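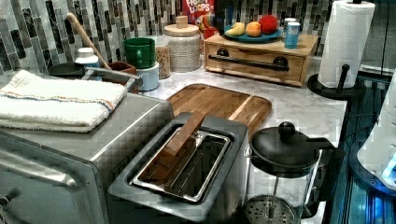

Setup notes for the Lulo counter cell, Boncombe site. Config lives in `todum/cell.yaml`.

- Controller port: 1069
- Log interval: 1000 ms
- Check the wrist cables for slack before homing. 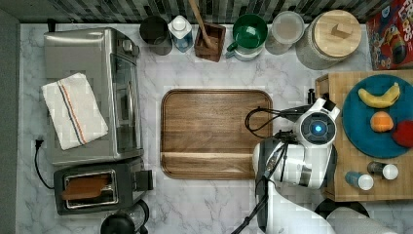

*Counter cell from overhead, arm to the right of the wooden tray.*

## Wrist camera

Wipe the lens, then rerun `fontana_cal`. Error 403 means the old calibration file is locked.

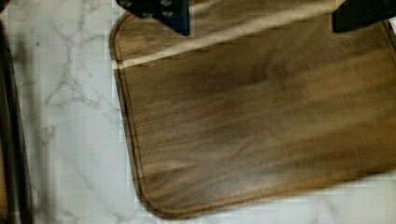
**How often should the wrist camera be recalibrated?**

After any finger swap, and every 91 runs otherwise.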